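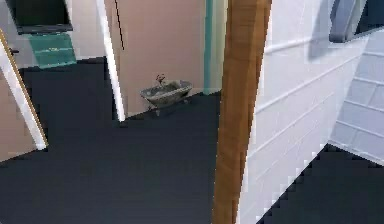

Bastian Harms thinks I should just paint over the squeak and forget it, and he's told me so twice now, so I'm asking the rest of you before I do something dumb.

Last updated: August
Print this page | E-mail this page

Squeaky floor in an old house, where do I start?
Posted by plitville_pat

We bought a little place in Plitville and the upstairs hall squeaks like crazy. It's plank flooring over joists, painted by somebody years ago, and I can't get at it from below because there's a plaster ceiling under it. The worst spot is right outside the baby's room (of course it is). A guy from Josley quoted me $2,000 to pull up the boards and screw everything down. Is that normal? Can I do it myself? I own a drill and a lot of optimism.

Ourania Liapis
I did mine over a long weekend and I'd try it before you pay anyone. Get one of those kits with the screws that snap off below the surface. Find your joists first – walk the hall in socks and mark each squeak with painter's tape, then look for the old nail lines. Mine were every 14 inches, which threw me because I was expecting 16, so measure! Drill a small pilot hole, drive the screw into the joist, snap it, fill the hole, touch up the paint. I still have one squeak by the linen closet and I've decided we can live together.
Oh, and don't go wild near the bathroom. There may be pipes under there.

temby_dave
powdered graphite. squirt it in the cracks and walk on it. messy on light paint tho

Bastian Harms
OK, I take back the paint thing, I was thinking of a door. But $2,000 for one hall seems steep to me. My sister had her whole upstairs in Temby done for $4,000, and that included the stairs. Get a second quote, and ask if they're screwing from the top or taking boards up. If it's from the top, do what Ourania said and keep your money.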